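Suha Ghanem
2023-10-13

OK, the home repair plan thread. Three people on my street in Esbridge have now been signed up for the Grastolitz plan and all of them have told me I should get it. I asked for the contract before I gave anyone a card number. It took four emails to get one.

The pitch, if you haven't had the flyer yet: you pay $499 a year, and when something in the house breaks, you call a number and they send someone. Furnace, water heater, plumbing, wiring, the big appliances. "Never worry about a repair bill again" is on the front in letters the size of my thumb.

The contract is 11 pages. The flyer is one. I'd start being suspicious right there.

First thing I looked for was the cap. It's on page six, under "Limits of Benefit," and it's $500 per covered item per year. So for $499 I am protected against $500 of furnace. I read that one twice and then I read it out loud to the dog.

Yes, you could have two things break in a year and come out ahead. I know. I've had years like that. But then there's the service fee, which you pay every time somebody comes to the door, fixed or not, covered or not. The flyer does not mention the service fee. The man on the phone called it "just the little visit charge."

He wouldn't tell me what it was, by the way. It "varies by trade and region." I said my region is Esbridge and my trade is a leaking toilet. He said he'd have somebody call me back. That was in March.

Now the part that made me want to write this. Page eight, exclusions. They don't cover anything caused by "wear, age, rust, sediment, or lack of documented maintenance."

Please think about the last thing that broke in your house and tell me which of those it wasn't.

"Documented maintenance" means receipts. You have to show a pro serviced the furnace every year you've owned it. If you've been changing your own filter like a normal person, that doesn't count unless you kept the slip from the store, and even then the wording is "may be considered."

Parveen Khan down the block did make a claim and she's fine with me using her name. Her water heater quit. They sent a man, he looked at it, said sediment, and left. She paid the visit charge. Then she paid a regular plumber from Histley to put in a new heater. She is still on the plan because canceling midyear has its own fee.

She also says the man was very polite. I believe her. I don't think the guy in the van wrote page eight.

Algirdas Kairys had the opposite experience and I'm including it so no one can say I left it out. His dishwasher died, they replaced the pump, he paid the visit charge and nothing else. He's happy. He tells everybody he's happy. He is also the reason at least two other houses signed up.

What I'd ask Algirdas is what the pump would've cost without the plan. He doesn't know, because he never asked anyone. Neither did I until last week, when I called Enriquez Appliance and they gave me a price over the phone in under a minute, and it was a lot less than a year of Grastolitz.

One happy dishwasher doesn't tell me much, and neither does one unhappy water heater. What I'd like to see is how many claims they get and how many they pay. I asked. "We don't share that information." Fine, then I don't share my card number.
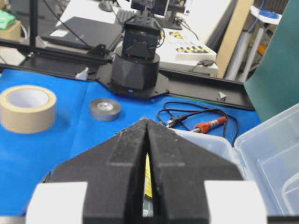
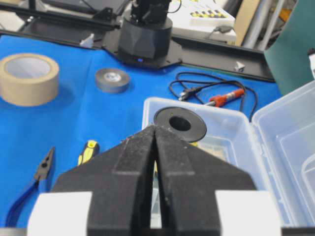
Packing tape, gray tape and the pliers with the blue handle are in the second one.

Somebody always brings up the scary bill at this point, so let me do it for you. Sunil Majumder replaced his furnace and it came to $2434. It hurt. He put it on a card and complained all winter. It's a real number and it happens to real people.

So run Sunil's furnace through the plan. Cap of $500. He already paid $499 to be in it. Add the visit charge. Best case, he pays more than he would have with no plan at all, and he still has to prove the thing didn't die of old age. It was older than his daughter.

I sent him that math and he wrote back "but peace of mind." Sunil, you have peace of mind about a dollar.

A few people have asked if it's a scam. I don't think so. I think it's a legal product with a contract that says what it does, sold with a flyer that says something else. You can decide what word you'd use for that.

Things I'd want in writing before signing with this outfit or any of the others (there's a second one going door to door in Histley, same flyer, different logo): the cap per item. The visit charge as a number. What "age" means in years. Who picks the repair person. What it costs to quit.

If they send you to the website for any of those, the website sends you back to the phone. I went around that loop a couple of times. The hold music is a saxophone.

Also check the renewal. It renews by itself, and the price "may be adjusted." The notice goes to the email you gave them at the door, which for most people is the one they give to people at the door.

Saulius Lukoševičius asked what I do instead, and the answer is boring. I opened a savings account and put in the same money the plan would have taken. If the furnace lives another year, the money is still mine. If it doesn't, I've got the same $500 to throw at it and I can call whoever I like.

I also don't pretend that works for everyone. If you can't put the money aside, a monthly payment looks a lot easier, and they know that, and I think it's why they were on our street and not up the hill. I'd be gentler about this whole thing if the cap were higher. It isn't.

And no, I'm not going to post the full contract. It has the rep's name and cell number on it and he's probably somebody's nephew. If you ask them for it by email and say the word "contract" - not "brochure," they'll send another brochure - you'll get it in the end.

Update since I started typing this: Parveen looked up her quit date and it's sooner than she thought. She's setting an alarm on her phone. Algirdas is keeping his. He says the fridge has started making a noise.

Replies are open. If you had a furnace claim paid by these people, I'd like to see it, with the paperwork please.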